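# Florley 200 Rolling Mill, Flat and Wire

The Florley 200 is a bench-mounted hand mill for thinning sheet and reducing wire in silver, gold, copper and brass. It replaces the older Florley with the pressed steel handle and takes the same mounting bolts, so if you already have holes in your bench you can use them.

Price: $2,449, including the stand plate and one spare set of springs.

## Rollers

The mill has two hardened steel rollers, each with a flat section on the left and graduated V grooves on the right. There are 14 grooves for square wire. The flat section is 100 mm wide, enough for cuff blanks and most pendant sheet, and it's polished to a mirror finish. Any mark on the rollers will print onto your metal, so keep binding wire, steel tools and wet stock away from them.

A half-round side extension is sold separately. It fits the shaft ends on the right and is held on with a single screw. Order it with the mill if you make a lot of ring shanks — the fit is checked before it leaves the shop.

## Gearing and handle

The gearbox is a 4:1 reduction in a closed housing. It comes filled with grease and should be opened once a year for a refill. One person can roll annealed sterling sheet without leaning on the handle. If you find yourself leaning on it, open the gap a little and take a lighter pass, or anneal again.

The gap is set with a T-bar on top. The dial is marked for reference only and doesn't give a true thickness. Measure your metal with a gauge after each pass.

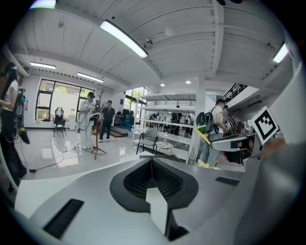
*Indoor space with a glossy white tiled floor.*

## Mounting

The mill is heavy and needs two people to lift it. It must be bolted through a solid bench top or onto the Probert steel stand (sold separately). Clamps are not enough. The four bolts in the box are Boltex M10 with washers and lock nuts, long enough for a top up to two inches thick.

Leave clear room on both sides of the rollers for long strip, and enough on the handle side for a full turn. On a tile or concrete floor, bolt the stand down or put a rubber mat under it.

## Pattern and texture work

You can roll paper, lace, leaves, dry fabric and brass texture plates against annealed metal. Sandwich anything textured between two sheets of soft brass or copper so that it never touches the rollers directly. Don't roll steel mesh or hardened wire. Damage from steel is easy to spot and isn't covered by the warranty.

Most patterns need one firm pass. A second pass nearly always gives a double image.

## Care

- Wipe the rollers with a dry cloth after every session.
- Apply a thin coat of light machine oil if the mill will sit for more than a day.
- Wipe the oil off before rolling again.
- Store it with the rollers apart and the cover on.

Light rust can be removed with fine polishing paste on a felt stick. Deeper pitting means regrinding, which Sustgate does in our own shop. Ask for Carys Gough and have your serial number ready; it's stamped on the back of the left upright.

## Shipping and returns

Mills ship on a small pallet to a street-level door. The driver won't take it upstairs. Unused mills can be returned within 14 days in the original crate, and the buyer pays freight. Texture plates and rollers are final sale once opened.

## Customer notes

"I went from a secondhand mill with a chipped roller to this one. My sheet comes out flat now and I've stopped sanding out lines." — Mererid Rowlands

"Good mill. The handle grip is a bit thin for my hand so I wrapped it in leather. Get the half-round extension." — Ulises Troncoso

Specifications updated September 18, 2023. Mills made before April of this year use the older spring, part 100-S, and the new set won't fit them.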